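Deux petits bras ou un seul plus gros pour du tri de matériel de bureau ?

Posté par Nadja Brunner le 9/7/19 dans Automatisation > Achat et budget

Bonjour,

Je prépare le budget équipement d'un petit atelier de reconditionnement à Flellville. Nous récupérons du matériel de bureau (multiprises, corbeilles à courrier, pots à crayons, blocs d'alimentation), nous le vérifions et nous le remettons en lots. Le tri et le rangement en bac se font à la main et je voudrais en confier une partie à un poste robotisé.

J'ai deux devis. Le premier, de chez Perusent, porte sur deux bras légers montés sur une même table, avec pinces parallèles. Le second, de chez Aaltonen, propose un seul bras avec plus d'allonge et une charge utile plus élevée, pour un prix total presque identique. Dans les deux cas il me reste 3000 euros pour tout ce qui n'est pas le robot : table, câblage, pinces de rechange, mise en service.

Est-ce que cette somme suffit ? Et est-ce que le deuxième bras sert vraiment à quelque chose pour ce genre d'objets ? La décision doit être prise avant la fin du mois.

Merci d'avance.

marc_atelier

Prends le plus gros. Deux bras c'est deux fois les pannes. Et demande une remise, ils en font toujours.

clavette74

Je ne suis pas d'accord avec la réponse précédente. Tout dépend des objets, et dans votre liste ce sont les multiprises qui vont décider.

Un pot à crayons ou un bloc de papier, un seul bras le prend et le pose sans histoire. Une multiprise avec son cordon, c'est autre chose. Le boîtier est facile à saisir, le cordon traîne derrière, accroche le bord du bac ou l'objet voisin. Avec deux bras, l'un tient le boîtier et l'autre s'occupe du câble. Nous avons fait l'essai en mars sur un lot de 100 pièces : avec un seul bras, il fallait intervenir sans arrêt dès que le cordon n'était pas enroulé. La charge utile ne nous a jamais limités, ce sont des objets légers.

Pour le budget, voici ce que j'aurais aimé prévoir dès le départ :

Les pinces. Comptez 4 jeux de doigts, dont deux plus fins pour les cordons. Regardez l'ouverture maximale avant de signer, une corbeille en fil métallique est large et il faut la prendre par le bord.

La table. Elle doit être rigide, et il faut décider de la position des embases avant de faire les découpes. Demandez au fournisseur un plan avec les zones d'atteinte des deux bras. Chez nous les zones communes étaient trop étroites et il a fallu refaire le plateau.

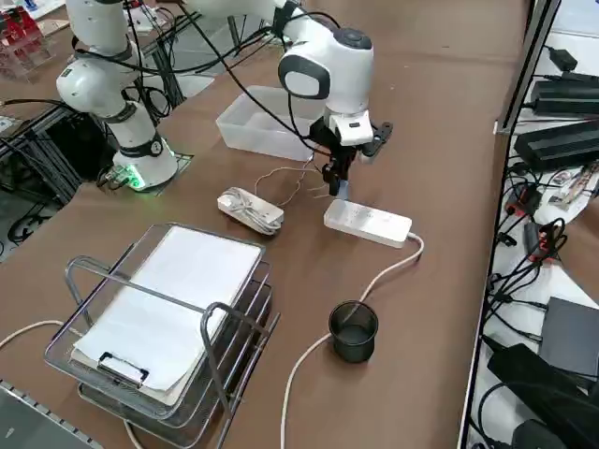
Le câblage et les alimentations. C'est le poste que tout le monde sous-estime. Prévoyez une étagère sur le côté pour les blocs et les boîtiers, de la longueur de câble en plus pour suivre les mouvements du poignet, et des colliers. Gardez 20 % de la somme rien que pour cela.

La mise en service. Faites préciser dans le devis le nombre de jours sur place et qui paie le déplacement. Une journée, c'est trop court pour deux bras qui partagent le même espace.

Avec 3000 euros, cela passe si vous fabriquez la table vous-même. Si vous l'achetez toute faite, non.

Nadja Brunner

Merci, c'est très utile. Nous avons de quoi fabriquer la table. La plupart des multiprises arrivent avec le cordon en vrac, donc je penche pour les deux bras. Savez-vous si les doigts Clokex se montent sur les pinces de Perusent ?

clavette74

Pas directement, il faut une plaque d'adaptation. Demandez-la dans le devis – ajoutée après coup, elle nous a été facturée à part, avec le port.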